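The reading room at Collska opens at 7 on Wednesday evenings, and the long table fills first. "People want somewhere to put a book down flat," says the woman who runs it.
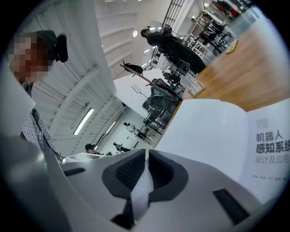 Words: Gilbert Sondden

The wooden table has a power strip near its edge, which she calls "the most argued-over thing we own". The shelves hold almost 1,000 books, 300 of them in Chinese. "Leave yours open if you're coming back," she says. "We won't shut it."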